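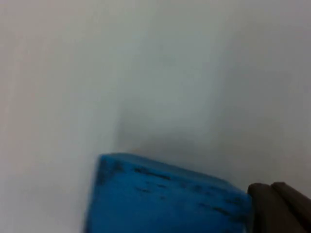
Fikach opens orders for Gwynne wrist camera and gripper kit

PLEDELVILLE – Fikach today opened orders for Gwynne, an add-on kit that gives a small robot arm a two-finger gripper and a camera mounted at the wrist. The kit is meant for workshops, training labs and small manufacturers that already own an arm and want to handle light parts without building their own tooling.

Gwynne ships as a single box. It contains the gripper, the wrist camera and bracket, one cable for power and data, two spare sets of dark rubber-faced fingers, and a printed setup guide. The software, called Wandden, runs on an ordinary desktop computer and is included in the price. There is no subscription.

The kit costs $883. A spare finger set costs $148. Customers who took part in the pilot program will receive their first spare set free of charge.

"Most of the people who call us have an arm that is already bolted down and doing one job," said Sumathi Fernandes, head of product at Fikach. "They want to give it a second job, and the gripper is where they get stuck. We wanted something a technician could fit before lunch and have moving parts in the afternoon."

The camera sits close to the fingers and looks along them, so the operator sees the part and the fingertips in one view during the approach. Wandden shows that view live and can save it along with the arm's position at every step. Saved runs can be played back, trimmed and exported in common file formats. Labs that train their own control software can use the exports directly.

During the pilot, Fikach asked users to practice with plain blocks before moving on to production parts. The setup guide keeps that order. It starts with a single block on a pale work surface, then moves to blocks set at an angle, and then to parts supplied by the customer. Scuffed and marked pieces are fine for practice, and the guide suggests keeping a few in the mix.

Eluned Penry manages a training workshop in Pledelville that used Gwynne through the pilot. Her trainees recorded 1,000 practice runs with the kit.

"The first thing they learn is to come in slowly from the side and watch the finger meet the part," Penry said. "With the old setup they were standing up and leaning over to see. Now they stay in the chair and look at the screen. I would still like a longer cable, and I have told Fikach so."

Fikach said a longer cable will be sold separately starting in October. A bracket for heavier arms is also in development, but no date has been set.

Gwynne is designed for dry indoor use with light, rigid or slightly soft parts. It is not intended for food handling or for work next to people without guarding. Buyers should check the payload of their arm before ordering – the setup guide lists the weight of the kit with the cable attached. The fingers can be changed with the hex key in the box. The kit carries a one-year warranty, which covers the gripper, camera and cable but not finger wear.

The first production batch is 1,000 kits. Orders are filled in the sequence they are received, and schools may pay by purchase order. Fikach will hold an online setup session on Tuesday at 10 a.m. for customers and anyone considering the kit. Registration is free, and a recording will be posted with the product manual.

About Fikach

Fikach makes grippers, mounts and software for small robot arms. The company designs and assembles its products in Pledelville and sells directly to workshops, schools and manufacturers.

Press contact: Fikach Press Office, Pledelville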